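Skultow Forums > Arms and Grippers > Teaching and Demonstrations
Thread: Hand guiding vs. remote for fruit into a tray, what would you do?

hoklam_w
Hi all, long time reader, first real post. I'm working on a plain pick and place: small orange starts out on the coffee table, goes in the wooden tray with the rest of the fruit. Easy for me, less easy for the arm! I've been driving it with a pair of Pleltitz hand controllers and recording in Midov, and I'm starting to wonder if I should just grab the arm and walk it through the motion myself.
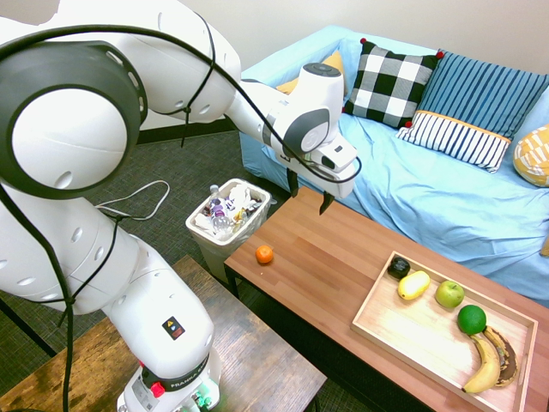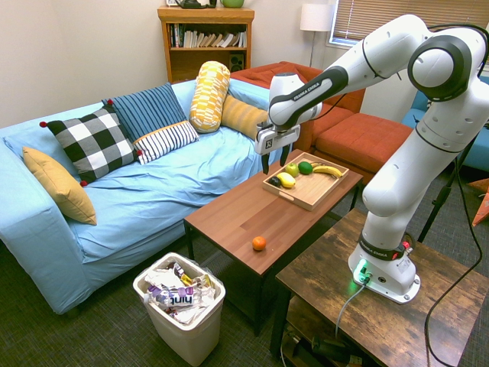
Reading time: 6 min

So far I have 80 remote demos of the orange alone. Of those I'd call 73 clean, and the rest have me nudging the orange along the table before I close on it. It rolls. You come down a hair off center, one finger touches first, and away it goes toward the couch.

Things I keep going back and forth on:

Remote feels slow and kind of mushy. I can't tell when I've got the fruit, so I squeeze too long and then wait, and all that waiting ends up in the recording.

Hand guiding feels great, but then I'm standing there with my arms all over the place.

Which would you pick, and would you mix them? - Hok-lam Wei

gritty_gears
Hand guide it, no question. I did a whole set of jar lids both ways last December and the hand-guided ones were smoother by a mile. You feel the contact through the arm, your elbow goes where an elbow wants to go, and you're done in a third of the time. Remote is what you do when you can't stand next to the thing.

cat_morrison
Gonna disagree with gritty pretty hard. If your policy learns from camera images, then hand guiding puts YOU in the images. Your sleeve, your hand on the wrist, your shadow across the table. At run time there's no sleeve. I learned this the dumb way, with 50 lovely smooth demos and an arm that went halfway and stopped, I guess waiting for somebody to hold on to it.

There's a little camera under the gripper housing in your first picture. Are you training on that one too? If you are, think about where your hand would go when you push the wrist around.

gritty_gears
@cat_morrison you can replay them though! Guide it once by hand, save the joint path, step back, put the fruit where it was, and let the arm run the same path with the cameras on. Clean images, smooth motion. I've done this for ages.

cat_morrison
Sure, for jar lids in a jig. With an orange that rolls, "put the fruit where it was" is doing a lot of work in that sentence. A replay doesn't look at anything. If the orange is half an inch over, you get a beautiful video of two fingers closing on air, and you've spent twice the time to get it.

gritty_gears
Tape mark on the table. Come on.

cat_morrison
Tape mark in every training image, then no tape mark later. Come on yourself :)

hoklam_w
Okay this is already more useful than my last two weeks. Yes, wrist camera plus a fixed view of the table. I had not thought about replay at all. I also do want the orange in different places, near the front edge, by the end, wherever, so I don't love the tape idea (sorry gritty).

pbtoast
Lurker here. Does it matter what's in the tray? I see bananas in both pictures, an apple, a lime. I'd have thought you'd start with an empty tray and add stuff later.

hoklam_w
@pbtoast I went straight to a full-ish tray on purpose. The place step is where I want it to make a choice, like go for the open spot and don't set the orange down on top of the banana. With an empty tray it would learn "drop it in the middle" and be very happy with itself.

pbtoast
Makes sense. Then I'd worry about the demos more than the controller. Do you always pick the same open spot?

hoklam_w
...I went and looked. Mostly I do, yeah. Ugh. I had a favorite corner and I didn't know it.

two_left_hands
That's so common. I did the same with mugs, every single one came in from the left. What fixed it for me was shuffling the tray between every demo, and I mean every one. It's boring and it works. Also switch operators if you have anyone around who can drive. My sister did 35 runs for me and she has completely different habits, she comes straight down from high up where I sort of sneak in sideways. The mix of the two was way better than either of us alone.

gritty_gears
See, I'd say the opposite. Mixed operators gave me a policy that couldn't make up its mind. It would start high like one person and then swerve low like the other. One driver, one style, then vary the objects.

two_left_hands
How many demos did you have, though? With a small set I can see it. With more, mine sorted itself out.

gritty_gears
Under 50, so fine, maybe that's it. I'm not going back to do it again for the sake of an argument, my shoulders still hurt.

cat_morrison
Back to the mushy feeling. Hok-lam, what's your motion scale set to? Default on those Pleltitz controllers is one to one as far as I know, and I find that miserable for the last couple inches. I have a button mapped so it drops to half scale while I hold it. Come over at full speed, hold the button, creep down, close, let go, leave. My "closed on it but did I really" pauses got a lot shorter too. I think I was pausing out of nerves more than anything.

hoklam_w
It's one to one. I didn't know you could map that! Is it in Midov or on the controller side?

cat_morrison
Midov, under input, then modifiers. You have to restart the session before it takes. Also look at trimming idle time while you're in there. Mine cuts any stretch where the arm sits still before the grasp. Don't let it cut after the gripper closes or you'll lose the closing itself, and then the arm learns to lift before it has hold of anything. Ask me how I know.

pbtoast
Would softer fingertips help with the rolling? I put a pair of the MacKinnon pads on mine and round stuff stopped skating away.

gritty_gears
Pads help, agreed. But if he swaps them now, the 80 he's got were recorded with different fingers. I'd either do it today and start over or leave them alone.

cat_morrison
Look at that, gritty and I agree on something.

two_left_hands
One more on the runs with the nudging. Don't throw them out! If the orange rolled and you went after it and still got it in the tray, that's a recovery and you want a few of those. I'd toss only the ones where you gave up or shoved it along on purpose.

hoklam_w
Oh no, I'd already moved them to a "bad" folder. Going back through them tonight.

Okay, plan, tell me if it's silly:
Stay with remote for the orange, half scale on a button for the last bit.
Shuffle the tray every time and make myself use a different open spot.
Keep the recoveries where I got there in the end.
Record 35 new ones that way and compare against the old set before I do more.
Try gritty's guide-and-replay on the side, with the lime, for a fixed spot. I'm curious how smooth it looks next to mine.

gritty_gears
I'll take it. Lime's a good pick, but check how fast you replay. I had one that was fine while I was guiding and then slapped the tray on replay, because I'd sped it up and didn't think about the approach. Keep your hand near the stop the first few times.

cat_morrison
Plan's good. I'd train on the old set first, as is, so you have something to compare to. And post the failures when you have them, those are the fun ones.

two_left_hands
+1 on posting failures. Also where did you get the pillow with the little red pom-poms, asking for my couch

hoklam_w
@two_left_hands no idea, it came with the couch pile! I'll ask around. Button is mapped, by the way. I've done five runs with it so far and chased the orange only once, so I'm going to keep going until dinner and report back here.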